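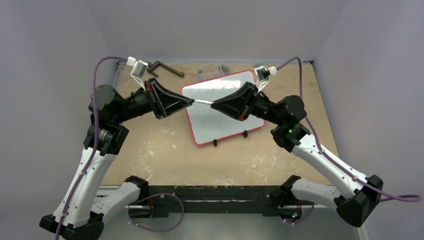
Worn tan tabletop, clean it or refinish it?

Posted by Krisztina Szilágyi
Home & Repair > Furniture
868 views

I bought a used worktable from Gollholm in February and the top is pretty worn. It's tan all over and looks tired. I mostly do small jobs on it, and the little parts I handle are thin and light, so I don't need a showroom finish. I'd like a surface that wipes clean and doesn't mark whatever I lay on it.

The seller didn't know what the top is made of and I can't tell either. I've wiped it down with dish soap and water. Some grime came off but it still looks dull. Two things I'd like to know. How do I find out what I'm dealing with before I put anything on it? And is it worth refinishing, or should I just cover it? I can spend up to $200, and I can't have the table out of use for more than a weekend.

Pap
9 people found this helpful

Find out what it is first. Look at the underside and the edges. If the grain on top carries on over the end, it's solid wood. If you see a thin line where a separate layer meets the core, it's veneer or laminate. You can also put a drop of water on a worn spot and leave it for a few minutes. If the spot goes darker, the finish is gone there and the material is soaking it up. If the drop just sits, you still have a finish or a plastic surface.

Solid wood: sand with 120 grit, then 180, going with the grain. Vacuum, wipe with a damp rag, let it dry, then put on 2 coats of water-based polyurethane with a light sanding in between. You can do that in a weekend, but don't set anything heavy on it for several days after.

Veneer: same thing, but skip the 120 and go easy near the edges. It's very easy to sand through.

Laminate: don't sand it. Clean it with a degreaser and live with the wear, or cover it.

Do the underside of any loose screws while you're at it, I mean tighten them. Mine wobbled for a year.

Ovley
2 people found this helpful

I'd cover it. I have a Trendus bench mat on mine, the gray one, and I like it better than any bare top I've worked on. Thin parts are easier to pick up because the mat gives a little when you press on one end. White bits also show up on gray. On a tan top I was always feeling around for them.

Measure before you order. Mine came a little short on one side and I never sent it back.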